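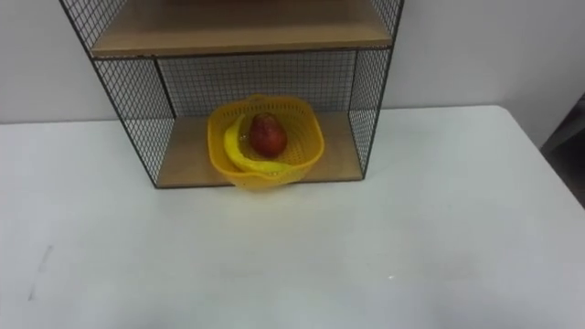
Wie lange dauert die Lieferung?
6 Werktage, ab Zahlungseingang. Inseln und Bergadressen 13. Wer selbst abholt, bekommt eine Mail sobald das Teil im Lager Skosotley liegt, meist am selben Abend.

Was kostet der Versand?
Zerlegt und im Karton: Paketpreis, steht im Warenkorb. Aufgebaut nur per Spedition, Preis auf Anfrage. Ab 1000 Euro Bestellwert zahlen wir, egal wohin in Deutschland.

Kaufen & Reservieren

Kann ich Möbel zurücklegen lassen?
Ja, drei Tage. Danach gehts automatisch zurück in den Shop. Verlängern nur telefonisch, bitte nicht per Kommentar unter dem Artikel, die lesen wir nicht täglich.

Sind das Neumöbel?
Teils, teils. Alles mit dem Zusatz Lelar ist neu, Trokar sind Rückläufer und Ausstellungsstücke. Gebrauchsspuren stehen im Text. Wer unsicher ist: Detailfotos anfordern, schickt Anum Naqvi raus.

Verhandelbar?
Bei Rückläufern ab und zu. Bei Neuware nicht.

Aufbau & Aufstellen

Brauche ich eigenes Werkzeug?
Inbusschlüssel liegt bei. Kreuzschlitz selber mitbringen. Akkuschrauber bitte auf kleinster Stufe, sonst reißen die Gewinde in den Holzböden aus und das ist dann kein Garantiefall.

Muss ein Regal an die Wand geschraubt werden?
Alles ab Hüfthöhe ja. Kleine Aufsatzregale für Tisch oder Kommode können frei stehen, Filzgleiter drunter reicht. Schwere Sachen immer nach unten. Dübel sind nicht dabei, kommt auf die Wand an, im Baumarkt fragen.

Wie mache ich Drahtgitter sauber?
Staubpinsel, dann feuchtes Tuch. Kein Scheuermittel, kein Dampf. Holzböden nur nebelfeucht und gleich trokcen nachwischen. 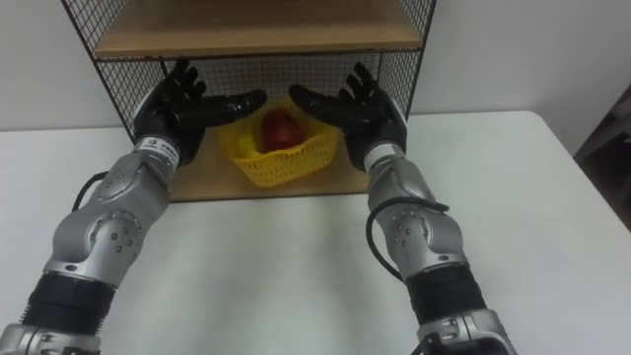 Rückgabe & Reklamation

Wie schicke ich etwas zurück?
Formular ausfüllen, Etikett kommt per Mail. Originalkarton wäre gut, muss aber nicht. Schrauben in eine Tüte und die Tüte INS Paket, nicht außen dran kleben.

Schraube fehlt, was jetzt?
Kurze Mail mit Teilenummer aus der Anleitung. Geht als Brief raus, kostenlos. Serie Mughal: bei der Schublade steht in der alten Anleitung 2197, richtig ist 2179. Wird im Januar neu gedruckt.

Transportschaden?
Foto vom Karton UND vom Schaden, dann an Aqeel Orakzai in der Reklamation. Nichts wegwerfen bis er geantwortet hat, auch die Verpackung nicht.

Wann seid ihr erreichbar?
Telefon bis 16 Uhr, Mittags Anrufbeantworter. Mails beantwortet Clementina Correia der Reihe nach, zweimal schreiben machts nicht schneller.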